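I went to the robot open day and all I got was a strong opinion about sinks

17/01/2025

I should say up front that I'm no engineer. I fix pool pumps for a living and I read a lot on the train, so when Skondano put the word out that they were opening their doors for an afternoon, I put my name down straight away, took a half day off and packed a sandwich. Skondano does software for household robots, the part that decides where the arm should go and what it should do once it arrives. They're out past the freight yards in a building called Nikside, which used to be a carpet warehouse and still smells like one when the heaters come on.

I've been to a few of these things over the years and I had a fair idea what I was in for. Lanyard, muesli bar, a fella in a branded polo telling you the future is five years off, then a robot hands you a can of soft drink while everyone claps. I went to one in May at a shopping centre where the can got handed over very nicely 6 times running, and on the way out I noticed the crosses of tape on the carpet showing exactly where the can, the robot and the visitor all had to be. I'm not sore about it. A magician has marks on the floor too. But I didn't learn a thing about robots that day and neither did my nephew, who mostly remembers the escalator.

Skondano's afternoon was different, and I've been chewing on it ever since, because I think they got something right and then lost their nerve about it.

For most of the time, what they showed us was simulation. Rows of folding chairs, a big screen, and on the screen a kitchen drawn by a computer. You'd get a countertop with a sink in it and a handful of objects put down in odd places, and the software would be asked to do one small job, such as getting a thing out of the basin and over to a plate. Then the whole lot would reset with the objects somewhere else, and off it went again. And again! They call this part of the system Prikar, and they'd run 246 versions of the one chore overnight and were playing a selection back to us at a bit better than walking pace.

You could feel the room sag. The bloke beside me had brought two kids along, and one of them asked in a very clear voice when the real robot was coming. There was plenty of shuffling. A few people went off to look for the coffee, and I don't reckon they all came back.

I loved it. I'm going to try to say why without sounding like a complete dag.

When you watch one robot do one job one time, you're watching a performance, and the only question you can ask is whether it worked. When you watch the same job come round over and over with the furniture shuffled, you start seeing habits. After a quarter of an hour I could pick the runs that were going to go bad. If the thing it wanted was near the middle of the basin, with a bit of clear space, it was good as gold. If it was hard up against an inner wall, the arm would dither, come in, back off, come in again from nearly the same angle, and run out the clock. It's exactly what an apprentice does with a seized fitting. He tries the same thing four times with a slightly different look on his face. I have never learnt so much about a machine from a chair.

And they let us see the bad ones, which I want to give them proper credit for. No music over the top, no cutting away. A presenter would say "that's a fail" and the next one would load. Somebody up the front asked how many of the overnight lot had worked and was told straight out that it was a bit over half, and that sinks were the trouble. Sinks! I'd never given a sink a thought in my life except when one was blocked. But it makes sense once it's pointed out to you. A sink is a hole with walls. You can't come in from the side, the tap's in the way if you come in from the back, and anything dropped in there goes where it likes. On a flat bench you've got room to be a bit wrong.

So that was the good part. Then came the tea break, and after the tea break they wheeled out the real one.

The real one runs on an arm made by an outfit called Pramanik, and it was parked at a mock-up bench with the lights turned up. It picked up a sponge and put it in a dish. It picked up a cup and put it on a mat. Everybody got their phones out, the kids were thrilled, there was clapping, and I looked down and what do you reckon I saw on the bench top? Little squares of tape.

Now I understand why they did it. They've got people to impress, some of them with chequebooks, and a room that had been going to sleep woke right up. If I'd been running the show I might well have done the same. But it bothered me all the way home, and it's the reason I'm writing this instead of mowing. In the first half they'd treated us like adults. They'd shown us a hard problem and how far they'd got with it, and the answer was "a bit over half the time, in a kitchen that isn't there". In the second half they showed us something that always works, and you could hear people deciding that the second half was the true one. The woman behind me said to her friend that she'd have one tomorrow. Well, she wouldn't, not if she owns a sink.

I know what can be said against the simulated stuff, and I did put it to them at question time (my question went on a bit, sorry to everyone in row 2). A drawn kitchen is a forgiving place. The water's never been run, there's no grease, the light doesn't shift when a truck goes past the window. The things sitting on the counter are whatever shape somebody typed in, and some of them look it. You could get very good at that kitchen and be useless in mine, where the second drawer has to be lifted before it'll open and there's always a colander soaking. The answer I got was that they know, and that the sim is for finding out where the software is silly before it has a chance to be silly with a heavy arm attached. Fair enough. I test a pump on the bench before I bolt it down in somebody's yard, and I don't tell the customer the bench test is the same as a summer.

What I'd say back is this. If the simulation is where the learning happens, then make that the show, and do it properly. Don't apologise for it, and don't use it to fill the time until the arm comes out. Give the kids a screen each and let them put the objects where they like! Honest to goodness, that one change would have fixed the whole afternoon. Let a nine-year-old shove everything into the worst corner of the sink and watch the software try to cope. Let her beat it. She'd have gone home knowing more about robots than most of the grown-ups in the polo shirts, and she'd have had a better time than she did watching a sponge go into a dish.

And put the score on the wall. I'd love to see it, a plain tally of tried and done, running all day where everyone can look. I don't think people would be put off by a bit over half. We follow football teams on worse. I think what puts people off is being shown a perfect thing, buying it, and then finding out about the tape.

There's a bigger point in here about how we get sold machines generally, and I'll keep it short because the lawn really is getting long. We've somehow agreed that a demonstration means showing the thing at its best, and that anything less is an embarrassment. My trade's no better. The pump in the showroom is always running in clean water. But the households these companies say they want to get into are full of people who'd cope perfectly well with "it can do this, it can't do that yet, keep it away from the sink". My mum would cope with it. She had a car for 17 years that couldn't be put into reverse on a hill, and she just parked accordingly.

I gave my feedback form a good going over, both sides, and handed it in at the desk with the lanyard. If they run another one I'll be there. I'd even bring the nephew, who's a bit taller now and has moved on from escalators. I'll sit through all the sink runs they care to load, and I'll have my coffee while the arm's on.

They emailed round a still from the overnight runs afterwards, for anyone who wanted a closer look at the sort of kitchen the software gets thrown into.

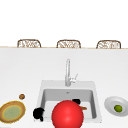

Tezza_pumps wrote: I was at the same afternoon and I'm with you on the tally, but I think you're too hard on the second half. My young bloke sat through all those sink runs without a peep only because he'd been promised the arm at the end. Take the arm away and half those chairs are empty. I'd keep it and just peel the tape up first, then let it miss a few in front of everybody. Also, they told our group the corner problem was mostly down to how the arm approaches, so they might have it sorted by the next one. Save me a seat if you're going.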